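Hand wraps, round length and a winter of bag work

9th December

I have kept a log of my bag sessions since April, when I went back to boxing training after a long gap. What follows is mostly for my own reference, but two people at the gym have asked for the numbers.

The question was whether the length of the round changed how many punches I threw with proper form. I trained at Vonum, on the same bag each time, with the same pair of gloves. Emese Somogyi held the timer and did the counting with a clicker in each hand, left for jabs and right for everything else. Punches that landed with a bent wrist or with the rear foot off the floor were not clicked.

The target was 600 clean punches per session. On three-minute rounds with a minute's rest I reached it in the 9th round on most evenings. On two-minute rounds with the same rest I needed more rounds but less total work time, and the last rounds were tidier. My right hand was the difference. Past the two-minute mark it drops towards my chest after the cross, and the next punch starts from the wrong place. Ernő Fodor, who coaches the early group, had been telling me this for months. It was still useful to see it in a column. 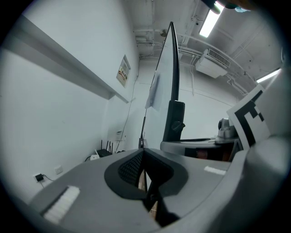 Hand wraps made a larger difference than I expected. I began with short cotton wraps, which gave me three passes over the knuckles and left very little for the wrist. They also loosened by the fourth round. I changed to a longer, slightly elastic pair in the summer and now go three times round the wrist, three round the hand, once between each pair of fingers, and back to the wrist with whatever is left. The thumb gets one loop only. Two loops made the glove tight and my thumb went numb.

The bent-wrist count fell after the change. I can't separate that from ordinary practice, as I had also been doing press-ups on my knuckles in the same weeks. Boglárka Szekeres thinks it is all the press-ups. She uses the short wraps and has no trouble, but she also hits the bag with a much straighter arm than I do.

Skipping was the other thing I altered. I used to do one long block before the bag and arrived there with heavy calves. I now do 200 turns, rest, and repeat until I am warm, usually four times. The rope is a plain plastic one, cut so that the handles reach my armpits when I stand on the middle. A shorter rope is faster but I catch it on my heels.

Sparring stays out of the log. The rounds depend too much on the other person, and when I tried to write down one evening with Marilou Catacutan the only entry I could make with confidence was that she had hit me more often than I had hit her.

From next week I am going to two-minute rounds only, with the rest cut by 20 seconds, and I will leave the wraps and the rope as they are. Emese is away for part of the month, so the clicker count will have gaps in it.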